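Home | Guides | Kitchen | Garden | Contact

Moving Dry Goods Into Jars

Flour and rice keep best in jars with tight lids. Wash the jars the day before and let them air overnight, lids off.
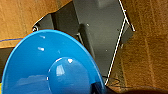
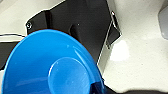 Start with the rice. Weigh out 300 grams for a small jar and pour it in slowly, stopping twice to tap the jar on a folded towel. Flour packs down more, so leave a finger's width at the top.

Sugar that has gone hard should be broken up in its bag with a rolling pin first. Brown sugar is better spooned in.

Write the contents and the date on masking tape and stick it to the side of the jar. Lids get swapped. Whole wheat flour goes in the fridge and should be used within three months. White flour will last up to 12 months in a cool cupboard.

Sheila Haslam, 12/04/2021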